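**Dullham pool shut again, swimmers sent to Trevovcombe**

Dullham baths closed its doors at 2 this afternoon after the boiler went for the second time since October. No hot showers, main pool too cold for lessons. Small pool shut as well.

Swimmers with a Dullham pass can use Trevovcombe leisure centre at no extra charge till further notice. Bring the pass, and bring your own towel — Trevovcombe dosen't hire them out.

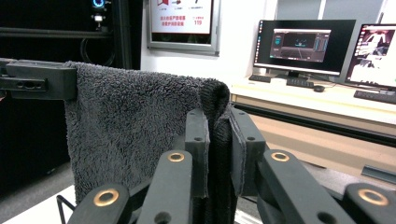 *1 min read*

Bus 57 runs between the two, last one back leaves Trevovcombe shortly after nine. Parking there is tight in the evenings.

Manager Thitima Kongkaew said a part was on order from the heating firm, Brendier, and could take around 14 days. "We patched it last time and it held for three weeks. I'd sooner wait and have it done properly."

Children's lessons are off for now. Parents should get a text tonight with new times — if not, ring the front desk, which is staffed until six. The early lane session moves to Trevovcombe, same start.

Prasert Noiphan, who swims most mornings, was at the door when the notice went up. "Third time I've walked down here for nothing this year. A message before breakfast would of been nice."

The gym and the cafe are open as normal. Refunds for missed lessons go back on the card used to book.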